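Ticket: Shared table, meeting room 3, Relledau building
Subject: Mugs sticking to coasters, marks on tabletop near power units
Opened by: Naa Kwofie
Opened: Tuesday, July 23, 2024
Priority: Low
Status: Closed, with follow-up

Reported problem

Round coasters (orange, citrus slice print) lift off the table with the mug and then drop. Two users have had a coaster fall back on its edge and roll. Pale rings are showing on the tabletop between the power units. Requester asks whether the coasters or the table finish is at fault, and whether drinks should be kept away from the flip-lid power units.

Mugs and coasters on the table:

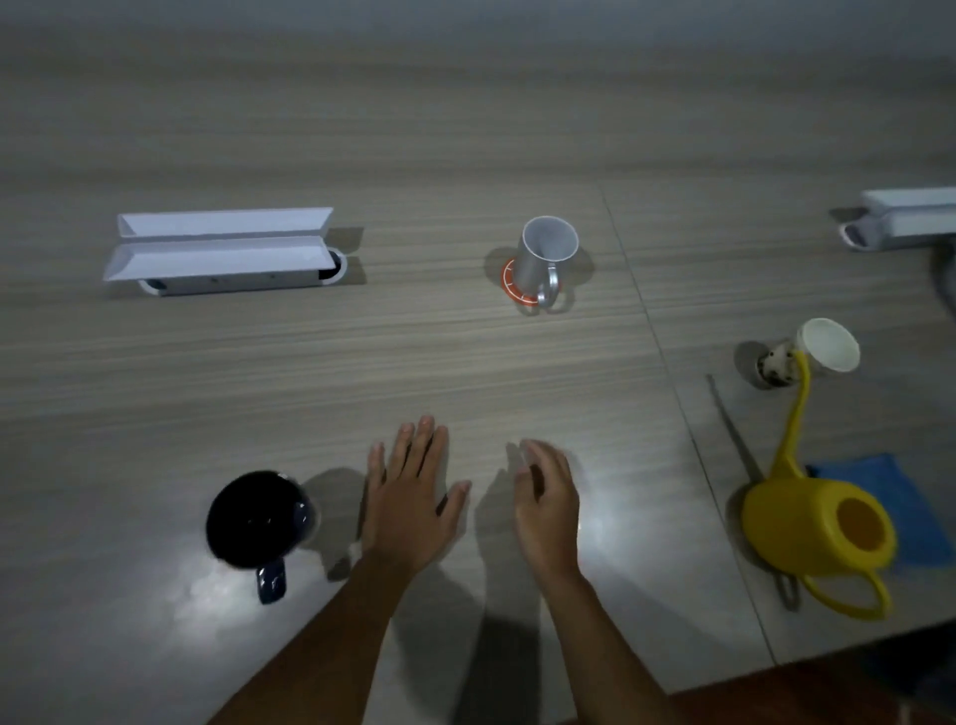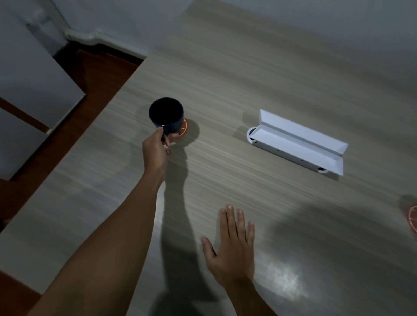
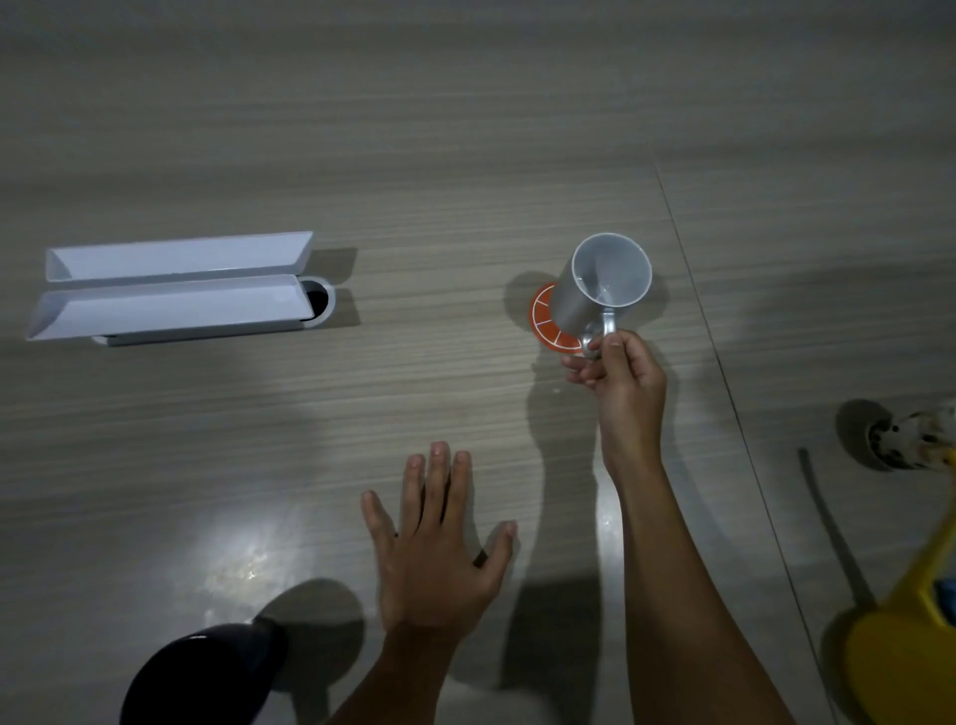
Environment

Table: two-panel top, gray wood-grain finish, supplied by Dosstead in April. Power units are set into the top and have hinged lids. Cable grommets are next to the units.
Coasters: Pendano, hard top face, thin cork back. Set of 5.
Mugs: mixed, owned by staff. Some have a flat glazed base, some have a raised foot ring.
Cleaning: nightly wipe-down by Acheampong, spray and microfiber cloth.

Entry 1

Tested the coaster top face with plain water. Put 3 drops in the center, set a flat-base mug on top, waited 20 minutes, lifted straight up by the handle. The coaster came up with the mug and released after a second or so. Repeated with a foot-ring mug. The coaster stayed on the table. Repeated both dry. No lift in either case.

Water is being trapped between the mug base and the coaster. The top face does not absorb anything, so the film stays there until someone wipes it.

Entry 2

Checked the cork backs. Cork is intact on four coasters. On the fifth it has come away along one side and the coaster rocks when pressed. Removed that one from the set and put it in the supply drawer with a note on it. Do not put it back out.

Entry 3

Pale rings. Wiped one with a damp cloth, no change. Wiped with diluted dish soap, then clean water, then a dry cloth. Ring gone. Second ring took two passes. Neither ring can be felt with a fingernail, so the finish is not damaged. Residue looks like dried cleaning spray plus whatever was under the mug. Asked Acheampong which product they use on this floor. They confirmed that it is a polish and that it leaves a film by design. The product sheet says not to use it under hot items.

Entry 4

Seam between the two table panels. Ran a strip of paper along the full length. It catches in one place, near the middle. A coaster placed across the seam at that spot does not sit flat. Tightened the two joining bolts underneath, a quarter turn each. Paper no longer catches. This was not in the original report but it would account for one of the rolling coasters.

Entry 5

Power units. Lids close fully and spring back when opened. No sign of liquid in the trough of either unit. The sockets are not rated for spills, and an open lid will collect anything that runs toward it. Dosstead's installation sheet asks for 25 cm of clear space between drinks and an open unit. The table is wide enough for this if the coasters are kept toward the seat side.

Cause

1. Flat-base mugs on a non-absorbent coaster with water on it. Suction lifts the coaster.
2. One coaster with detached cork.
3. Polish film on the tabletop, which marks under warm mugs.
4. Slight step at the panel seam.

Resolution

Defective coaster pulled. Seam bolts tightened. Tabletop washed with dish soap to remove the polish film. Acheampong will use the plain neutral cleaner on this table from now on.

Instructions for users of the room

Wipe the coaster if it is wet before putting a mug on it.
If a coaster lifts, set the mug down again and twist it a little. Do not shake it off.
Keep coasters clear of the panel seam.
Close the power unit lid when nothing is plugged in.
Report new rings on this ticket, with the seat position.

Requester comment (N. Kwofie)

Twisting works. The rings by the window seats are gone. Can we get absorbent coasters at the next supply order? People like the orange ones, but they do hold water.

Reply

Added to the supply list. Pendano has a ceramic type with an unglazed top. One set will be ordered for this room first and the orange ones will stay out until it arrives. Table to be rechecked for film after the next 5 cleanings. Closing this ticket. Reopen if the seam catches again.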